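Wirnbridge two-arm kit, reviewed after 56 sessions
Areti Karras
2020-02-17

I bought the Wirnbridge kit in November for our small workshop, where we assemble plumbing parts for garden systems. The kit has two arms, two grippers, the control box, and one year of the Fasten software. I am not an engineer by education, so please read my opinion as that of a patient user.

The delivery came in 5 boxes and the packing was very good. The printed guide was less good. It has 17 pages, and the chapter on mounting the grippers comes after the chapter that already asks you to use them. I wrote to support and received a correct drawing the next morning, with a polite letter.

Teaching the arms is the part I like most. You guide them by hand, you press the pedal, and Fasten remembers the path. My colleague Tsao learned it in one afternoon and he had never touched such a machine. The movements are quiet and you can stand near them and talk normally.

Our main job is pipe and fitting: one arm keeps the pipe upright, the other brings the fitting and turns it on the thread. With metal parts I have no complaint. With plastic it is more difficult. The factory setting for grip force is 80, and at this value a thin pipe becomes a little oval, so the thread does not start straight. I had to go down in small steps until it was right. I would like the company to write this in the guide, because many customers will surely work with plastic.

The cables are my second complaint. They are thick and a bit too long, and when the arm turns far to one side I must check that they do not catch on something. Grerkwood, the shop which sold me the kit, offers clips for this, but they cost extra and I think they should be in the box.

The price is high for a small company. Still, I would buy it again, and I have already asked for an offer on a second set of fingers, the narrow type. 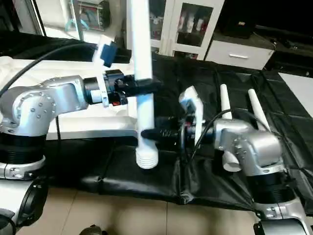

With the narrow fingers I hope to do also the short fittings, which are now the slowest part of our work. I will add a note to this review when they arrive and I have used them for some weeks.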